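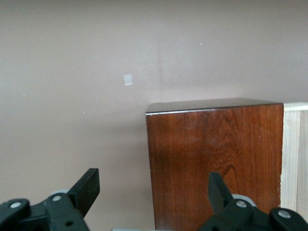 Reddish-brown box against the mauve wall. Small pale square on the wall to the left of it.

2026-02-13
Posted by Lionel Lockwood
Print this entry | E-mail to a colleague
3 comments | 2 shares

Spent most of the day on the Dunmore box, and I'm glad I did, even though the Stiletti chairs are still waiting and I promised Lutz Baumgart I'd have them glued up by now (sorry, Lutz!). I keep stopping to look at the grain on the front. It runs in long upright streaks and then swirls up around some darker knots toward the right, and I could happily stare at it all afternoon with a cup of tea going cold.

The top is a good deal darker than the front, nearly chocolate, and shinier too. Lutz thinks somebody refinished the top alone at some point, and he may well be right, but I'd like to try a dab of the Nirkley cleaner on the back edge before we decide anything. Weight on the bench scale with the lid on was 1,107 grams.

Now, the wall. I still like the color, flat and soft and kind to red wood, but it has picked up a few tiny white specks, and then there's that little square, which could be tape or could be touch-up paint. If it's yours, let me know and I'll leave it alone. Otherwise I'll go over it with what's left of the Bredia can, the one marked 735 on the lid.

Box stays where it is until Lutz has had his look. Chairs next, I promise. Clamps are on the 4 hooks by the door.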